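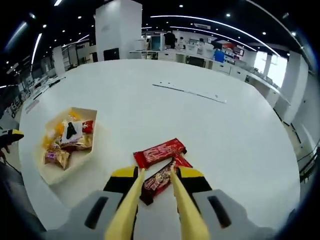 How should wrapped confectionery be arranged on a shared table when the items differ in length and stiffness? Long bars are best kept outside the tray and laid flat on the tabletop, while small pieces go inside the tray, where the walls hold them together.

4.2 Placement of bars and small wrapped items

The arrangement in Figure 3 belongs to the mixed condition, in which a low-walled tray and a number of separate bars share one surface. The tray is cream-colored paper, open at the top, with angled walls. It contains an assortment of small wrapped snacks, and two chocolate bars in red wrappers lie on the white tabletop to its right. One of the bars overlaps the other.

Figure 3. Mixed condition: open paper tray with assorted wrapped snacks; two chocolate bars on the table surface.

Overlap of this kind was coded as contact, whatever its extent. We did not separate partial from full overlap in the main analysis, as the two coders disagreed on the boundary too often for the distinction to be useful. A bar that bends over its neighbor was also coded as contact, with an additional mark for deformation. Deformation is a property of the item as it lies and was not taken as evidence of damage to the contents.

The layouts were drawn from the break-room records described in Section 3. After removal of duplicates, 1,633 layouts remained, of which 90 were set aside for training the coders. The coding scheme follows the one proposed by Quintela for stationery trays, with two changes. First, the category "upright" was dropped, since low walls do not support a bar on its end. Second, "outside, adjacent" was split from "outside, remote" at a distance of one tray width. Teresa Quintela kindly reviewed the revised scheme before coding began in August.

Tray form has a direct effect on where the small items settle. In a rectangular tray, pieces tend to be pushed into the corners and the center is left thin. Trays with a polygonal outline have wider corners, and the pieces spread more evenly along the walls. The Bivirik trays used in the earlier pilot were rectangular and had steep sides; results from that pilot are therefore not pooled with those reported here.

Wrapper finish is a second factor. Shiny film slides on shiny film, and a heap of such packets flattens when the tray is moved. Matte paper wrappers and flat printed cards hold their position better — a card placed near the center often acts as a divider between two groups of snacks. The scheme records a card as a separate item type for this reason, even where it has no edible contents.

Bars present a different problem. A bar longer than the tray's inner width has to rest on the wall, where it covers the smaller items and is likely to tip. Placing it on the table removes both effects but gives up the boundary that the tray provides. In the mixed condition the bars were left in any orientation, parallel or crossed, and no attempt was made to align them with the tray or with the table edge. The Mollix guideline asks for parallel alignment; we regard this as a matter of display, and it is treated separately in Section 5.

Items lying near the far edge of the table were excluded from the layout unless they fell within one tray width of the nearest snack.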